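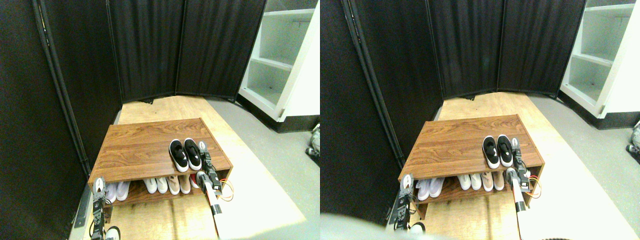 What I Wanted to Find Out

My project is about what happens to the people in a shoe returns room when part of the sorting goes to a robot. I picked it for selfish reasons. I worked the returns bench at Nilledlow last July, and I still have opinions about it (my knees have more).

Nilledlow rents out and resells shoes, and everything that comes back gets paired, checked and racked before it goes anywhere. When I was there it was all done by hand. Now there's a two-armed setup called Temby that does the racking at one station. You get a low wooden rack with a flat top and one shelf underneath, a few pairs on it, and a gripper working at each end. People still do the checking, and they still do the racking everywhere else.

How I Did It

I spent 21 hours in the room, spread over early and late shifts, and talked to four people who work there. I promised not to use names, so I won't. I also got to read the training notes from Kahsay, the company that set Temby up, and I kept a notebook, mostly of things people said while their hands were busy. Those were the best bits!

What Changed

The bending went first. A low shelf is fine once and miserable after 140 pairs, and everyone I talked to brought that up before I asked. One person told me she used to sit in her car for ten minutes before driving home and now she just drives home.

The second thing surprised me more. The job got pickier. When you rack by hand you sort of check as you go, so a scuffed heel gets caught on the way down to the shelf. With Temby doing the racking, the check has to be finished before the pair is handed over, and the bench now has a written list for it. Two people like the list. One finds it insulting and told me so at length. The fourth said it depends on who wrote it.

Then there's the talking. Racking used to be a two-person job on busy shifts and people chatted right through it. The person on the Temby station mostly works alone now, watching for a pair that's been set down crooked or a sneaker that's tipped over, and you can't really chat and watch. They swap every hour, which helps, though on the late shift I saw the swap get skipped twice.

What Didn't Change

Pay, for one. The station counts as the same grade as the bench, even though whoever's on it has to learn how to stop the arms, clear a stuck shoe and start things up again. Three of the four thought that should be worth something extra.

Nobody lost a job while I was visiting, but I can't say much beyond that. The second site, Hirnberg, handles 1000 pairs a week and doesn't have a robot yet. I'd love to go there and ask the same questions before one arrives, so there's a proper before and after.

Problems With My Project

Four people is a small group, and I knew two of them already. I also liked the old way of working, and I think that shows in which quotes I wrote down. If I did it again I'd ask everyone the same questions in the same order and leave my own knees out of it.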